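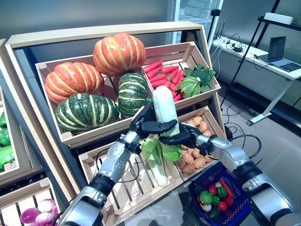 Nicanor Painemal would leave the sea lavender out of any beginner's list, he told me, as even he gets the species wrong when it is out of flower.

Home | Plants | Walks | Interviews | Contact

June. By the site editor

Painemal has spent 31 years recording wild plants on the Harkness shore, mostly on foot and mostly alone. His card file holds 1,366 entries. "A lot of those are the same plant in a different year," he said. "Thrift in April, thrift in May. I still write it down."

He starts at the Mavier steps and works north along the shingle, looking for yellow horned poppy first. The leaves are gray-green and rough, the seed pods long and curved. "People pick the pods. I wish they'd leave them, they split on their own."

Sea kale is doing better than it was. He found three plants below the Ueda path in his first summer and now stops counting past the second groyne. Rock samphire has gone the other way since the wall was repaired.

I asked what a newcomer should carry. "A hand lens and a pencil. Pens quit in the rain." He doesn't use a phone app for the grasses. "It told me marram was couch. Look at the ligule, it's long on marram."

In July he will be back on the Brarkitz side, where the glasswort turns red later in the year.

Last updated: July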